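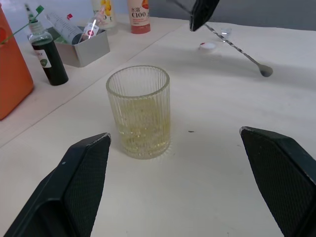
4. Setting up the drink-stirring task

This section covers the two-arm stirring task from first power-up to a full run. It assumes both arms are bolted down, the wrist cameras are plugged in, and you have finished the joint calibration in Section 3. The left arm holds the glass. The right arm picks up the bar spoon and stirs.

The build was done in the Greston shared workshop on two Addo arms with the Flarnico gripper kit. Other arms will work if the fingers open wide enough for the glass.

CAUTION: Keep the controller and both power supplies off the tabletop. Liquid runs along the panel seams and drips from the edge.

CAUTION: Never reach between the grippers while the arms are powered. Press the stop button first and wait for the status light to go out.

4.1 What you need

One straight-sided glass tumbler. Ribs are fine.
One metal bar spoon with a twisted shaft.
Any drink you like, pale or dark. Use plain water for your first runs.
A towel.

4.2 Prepare the table

1. Wipe the tabletop and let it dry.
2. Park both arms in the home pose.
3. Set the glass where both arms can reach it. Run "drover reach" to check. Both arms must report OK.
4. Put bottles, picks and small cups toward the back and sides. They can stay on the table as long as they are outside the sweep of either forearm.
5. Lay the spoon on the right side with the bowl flat on the table.
6. Fill the glass no higher than two-thirds.

Note: Loose bottle caps roll. If one gets under the spoon shaft, the pick height will be off.

4.3 Set the grip on the glass

1. In Drover, open the Left Gripper tab and set the closing force to 10. This is a unitless setting on the controller scale, so do not copy it to a different gripper.
2. Jog the left arm until the glass is between the open fingers. It does not have to be exactly in the middle. The fingers even themselves out as they close.
3. Lower the fingers until the pads are level with the lower half of the glass.
4. Close slowly. Stop if the glass tips or slides more than a little.
5. With the fingers closed, push the rim lightly with a wooden stick. If the glass turns in the grip, raise the force one step and try again.
6. Save the pose as "hold".

CAUTION: Do not go above 7 steps over the starting force. Thin glass can crack without much warning.

Note: Check the pads each time you set up. Scuffing at the fingertips is normal wear. Replace a pad when the texture on the gripping surface is smooth to the touch or the edge starts to peel.

4.4 Teach the spoon pick

1. Move the right arm above the spoon, fingers pointing down.
2. Line up the fingers across the shaft, nearer the handle end than the bowl.
3. Lower, close, and lift 200 mm.
4. If the spoon swings, put it down and grip again closer to its balance point.
5. Save the pose as "spoon_up".

4.5 Run the stir

1. Load stir_basic.
2. Set the time for one turn to 800 ms. Faster settings splash.
3. Press Start and keep one hand on the stop button.
4. When the arm has put the spoon back, open the left gripper and send both arms home.

If the spoon hits the rim on the way in, raise the entry height and repeat from step 1. If it scrapes the bottom, reteach "spoon_up", then check that the glass has not been swapped for a shorter one.

The stir_basic file was written by Efua Sulemana. Save your changes under a new name so the original stays usable for the next person.

Continue to Section 5 for recording runs.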